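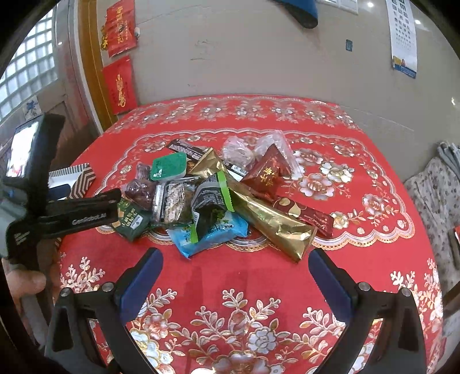

Zirnlow Table Packing, open day subset

README, version 2
Last updated 9/24/26
Maintainer: Reiko Wada, Drurna Robotics Group, Gralbridge

Summary

Zirnlow Table Packing is a small set of manipulation recordings made with hand-held grippers during the August open day in Gralbridge. Visitors and staff moved packaged snacks between a tabletop and a chevron-patterned box. No robot arm was used during recording. The set was later used to train a policy for the two-arm bench at Drurna, but the policy and its weights are not part of this release.

The open day consisted of short talks in the morning and hands-on sessions in the afternoon. All recordings come from the hands-on sessions. The staff demonstration that opened each session is included and is marked in the metadata.

Contents

episodes/ One folder per episode, with video from each gripper and a pose file
metadata.csv Episode ID, session, operator type, task variant, outcome
splits/ Lists for train, validation and test
calibration/ Lens and mounting parameters for each gripper
notes.txt Session log, lightly edited

The release holds 400 episodes by 70 operators. Operator type is either "staff" or "visitor". No names, ages or other personal details were kept. Audio was removed from all files before upload.

Task variants

pack: Items start on the table and end in the box.
unpack: Items start in the box and end on the table.
clear: The operator moves items away from the middle of the table in any order. The box may be used or left alone.

Operators were told which variant to perform and given no order for the items. Most visitors took the rigid packets first and left the thin film wrappers for last. Staff episodes show no fixed order either.

Objects

Items are ordinary packaged snacks: foil packets, clear film wrappers, sticks, pouches and a small lidded cup. They were chosen for variety in stiffness and surface. Reflective foil and clear film are over-represented on purpose. Several packets deform during a grasp and don't return to their earlier shape, so the same item can look different late in a session.

The table is round and covered with a red floral cloth. The cloth was kept on for every session. It shifts slightly when a finger drags across it, and this was not corrected between episodes. Models that rely on the printed border as a fixed reference will drift.

Recording procedure

1. Staff demonstrate one episode of the assigned variant.
2. The operator opens and closes each gripper fully to mark the start.
3. The operator performs the task at a pace of their choosing.
4. Recording stops when the operator lifts both grippers clear of the table.

Aborted episodes were kept if they ran past step 2. They carry the outcome "partial".
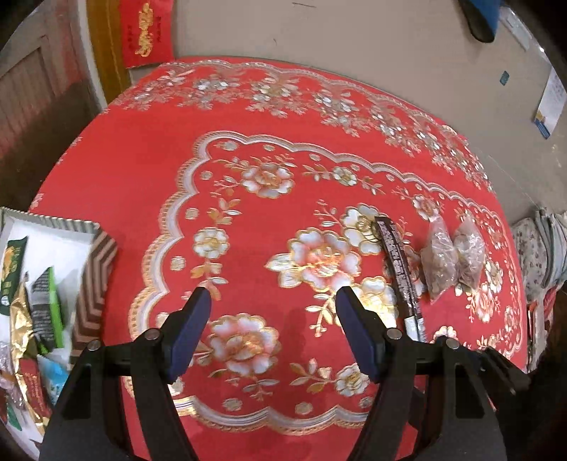 Can the clear film packets be picked up reliably with the padded fingers?
Mostly from the side, with the fingers closing on the twisted or gathered part of the film. Grasps from straight above slip more often, and they make up the largest share of regrasps in the visitor episodes.

Known issues

17 episodes have a gap in the pose file. They are listed in notes.txt and excluded from the test split. The video for these is complete.

Time offset between the left and right gripper is corrected to the nearest video frame only. Users who need tighter alignment should use the open-and-close motion in step 2.

Glare on gold foil saturates in part of the afternoon sessions. Exposure was left on automatic.

The box moves when pushed. Its position was not tracked.

Outcome labels were assigned by one person from video. A second pass was made on the test split only, using the Matsuda labeling sheet included in metadata.csv as a separate column.

Splits

Splits are made by operator, so a visitor who recorded more than one episode appears in one split only. Staff episodes are in train.

Suggested use

Short-horizon pick and place, grasp selection on deformable packaging, and comparison of first-time and practiced operators. The set is too small and too uniform in background to serve as the only training source for a general policy. Our own runs used some 3000 additional episodes recorded at the Drurna bench, which are not released.

Changes from version 1

Corrected left and right labels in the calibration folder.
Added the "clear" variant to metadata.csv; it was previously logged as "pack".
Removed duplicate videos from the first session.

Send corrections to the maintainer with the episode ID and the video time.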